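Lixadeira manual Soltar: sete semanas a tirar verniz de cadeiras velhas

Comprei a Soltar em janeiro, depois de ter destruído as pontas dos dedos a lixar à mão a primeira de quatro cadeiras de cozinha que herdei da minha tia. Quatro cadeiras com travessas redondas, costas de ripas e um verniz cor de chá que parecia ter sido aplicado com uma espátula. Já tinha experimentado um bloco de cortiça e uma lixadeira elétrica emprestada (boa no assento, inútil em tudo o resto), e estava quase a desistir e a pintar por cima.

Ainda bem que não desisti, porque gosto mesmo muito desta ferramenta!

O que vem na caixa

A Soltar é um cabo curto com uma base flexível onde se prende uma tira de lixa. Traz duas bases, uma plana e outra côncava, e 11 tiras de grãos variados. A mais fina é de grão 600, que uso só entre demãos de óleo. As tiras prendem com uma patilha de cada lado e trocam-se depressa, mesmo com as mãos cheias de pó. Só não gostei do saquinho de plástico onde vêm as lixas, que rasgou no primeiro fim de semana. Agora guardo tudo numa lata de bolachas.

Superfícies planas

Nos assentos, a base plana faz o que se espera. Comecei com o grão 60, sempre no sentido do veio, e o verniz foi saindo num pó amarelado que entupia a lixa de vez em quando. Uma escova de dentes velha resolve isso. Demorei uma tarde inteira por assento, com pausas para café, e soube-me bem o silêncio. Pude ouvir rádio, coisa impossível com a elétrica, e a vizinha de baixo, a Zineb Hajji, até me agradeceu na escada.

Travessas, paus e tudo o que é redondo

Aqui a base côncava ganhou o meu coração. Abraça a peça e lixa uma boa parte da volta de cada vez, sem deixar aquelas facetas chatas que eu fazia com o bloco. Pratiquei primeiro num cabo de vassoura e recomendo a toda a gente que faça o mesmo, nem que seja com um resto qualquer de madeira. O truque é pouca pressão e passagens compridas, rodando a peça um bocadinho entre cada uma. Se carregarem demais, a base dobra nas pontas e deixa riscos atravessados que depois dão uma trabalheira a tirar (perguntem-me como sei).

Um pau de madeira castanho serve perfeitamente para ganhar mão antes de passar à cadeira.

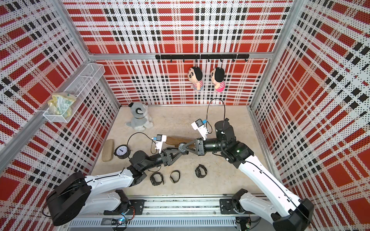 Cantos e encaixes

Este é o ponto fraco. Onde a travessa entra na perna, a base é larga demais e fica sempre um anel de verniz por tirar. Acabei por dobrar uma tira de lixa em três e ir lá com a unha, como antigamente. O meu cunhado, Dilwyn Prosser, jura pelo raspador triangular da Tomura para estes sítios, e depois de o experimentar num domingo em casa dele dou-lhe razão – mas é preciso ter o pulso firme, e o meu ao fim de uma hora já não está grande coisa.

Conforto e durabilidade

O cabo é de borracha macia e tem uma curva que assenta bem na palma. Tenho mãos pequenas e nunca o senti grande. Ao fim de sete semanas a base plana está como nova, e a côncava ganhou uma fendazinha num dos lados que para já não incomoda. Vou ficando de olho.

As lixas de substituição são fáceis de encontrar, e as da Varma também cabem se lhes cortarem um dedo no comprimento. São um pouco mais rijas, o que até dá jeito nas peças planas. Nas redondas prefiro as originais.

Vale a pena?

Para quem tem um soalho ou uma mesa de jantar grande pela frente, comprem ou peçam emprestada uma elétrica. Para cadeiras, bancos, molduras, cabos de ferramentas e corrimões, a Soltar é uma alegria. Já acabei três cadeiras, com óleo de linhaça e aquele tom quente que eu nem sabia que estava ali debaixo, e a quarta está no corredor, virada ao contrário em cima de jornais, à espera do próximo domingo de chuva.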